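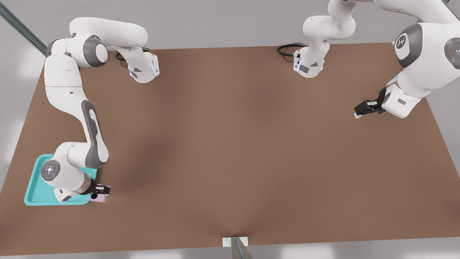
Prüfliste Zweiarm-Zelle "Fenton", Softwarestand Orcombe 5
Durchgang vom 29. Nov. 2019, mit meinen Anmerkungen

Ich hab die Liste diesmal komplett in der Simulation abgearbeitet, bevor wir den Stand auf die echte Zelle lassen. Wo "offen" steht, bitte nicht einfach freigeben - fragt mich kurz!

1. Not-Halt über Software
Ergebnis: in Ordnung
Beide Arme bleiben stehen, egal welcher den Halt auslöst. Im September blieb der zweite noch im Planer hängen, das ist jetzt endlich weg.

2. Kollisionsmodell Tisch und Sockel
Ergebnis: in Ordnung, mit Bemerkung
Tischplatte und beide Sockel sind drin. Die aufgerollten schwarzen Kabel neben den Sockeln sieht man zwar schön in der Darstellung, der Planer kennt sie aber nicht. Ich hätte da gern je einen simplen Sperrquader, das ist eine Viertelstunde Arbeit.

3. Abstand Arm zu Arm
Ergebnis: in Ordnung
Linker Greifer unten am türkisen Tablett, rechter offen drüben auf seiner Seite, dazwischen die ganze Tischbreite. Das ist natürlich der gemütliche Fall. Den gemeinsamen Bereich in der Mitte hab ich deshalb extra mit 1768 zufälligen Posenpaaren laufen lassen, keine Durchdringung.

4. Greifen neben dem Tablett
Ergebnis: offen
Der Greifer ist um das kleine rosa Teil geschlossen, soweit gut. Mich stört das Handgelenk: Es steht so weit über dem Tablett, dass von oben kaum noch was davon zu sehen ist. Wenn die Wahrnehmung in dieser Stellung die Tablettlage neu schätzt, rät sie mehr oder weniger. Mein Vorschalg an Byung-chul Chae: Schätzung einfrieren, solange der Arm drübersteht, und erst nach dem Rückzug wieder aktualisieren.

5. Totzeit der Überwachung
Ergebnis: in Ordnung
Grenzwert steht auf 900 Millisekunden, wir liegen klar drunter. In der alten Boderby-Konfiguration stand noch 2000 - wer die noch lokal hat, bitte löschen, sonst zieht das Startskript die falsche Datei!

6. Ruheposition des rechten Arms
Ergebnis: offen
Er soll frei über der Platte warten, Greifer auf. Passt. Nur ist die Höhe als fester Wert im Ban-Modul eingetragen, und sobald jemand den Tisch verstellt, stimmt sie nicht mehr. Gehört in die Zellendatei.

7. Protokoll
Ergebnis: in Ordnung
Gelenkwinkel, Greiferzustand und Planerfehler werden mitgeschrieben, Zeitstempel laufen synchron. Die Logs werden allerdings ziemlich dick, über 900 Megabyte pro Lauf.

Freigabe für die echte Zelle: noch nicht. Punkt 4 muss vorher erledigt sein, die Sperrquader aus Punkt 2 hätte ich auch gern drin. Punkt 6 darf nachkommen, solange keiner am Tisch schraubt.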